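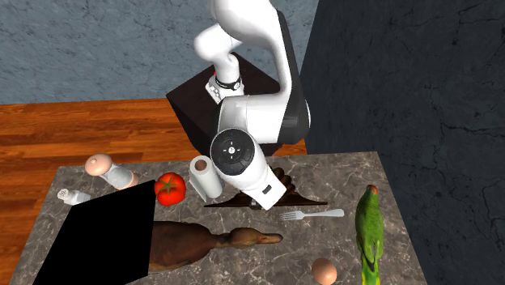

주방용품 업체 보보라(Vovora)가 5월부터 전 품목 무상 보증 기간을 2년에서 5년으로 늘린다고 밝혔다. 회사는 "소비자 신뢰를 위한 결단"이라고 했지만 약관을 들여다보면 고개가 갸웃해진다.

연장 보증을 받으려면 구매 후 86일 안에 제품을 등록해야 하고, 칼날과 코팅, 고무 패킹은 대상에서 빠진다. 주방용품에서 가장 먼저 닳는 부품들이다. 왕복 배송비도 구매자가 낸다.

소비자 상담 업체 심컴의 아코수아 안사 연구원은 지난해 접수한 보보라 관련 불만 223건 가운데 대부분이 코팅 벗겨짐이었다며 "새 약관으로도 구제받기 어려운 사례"라고 말했다.

보보라의 다케시 노구치 영업이사는 소모품 제외가 업계 관행이라고 반박했다. 등록 기한을 왜 86일로 정했는지 묻자 "내부 기준"이라고만 답했다. 경쟁사 도댄스는 보증 기간을 바꿀 계획이 없다고 했다.

가격 인상 여부에 대해서도 보보라는 확답을 피했다.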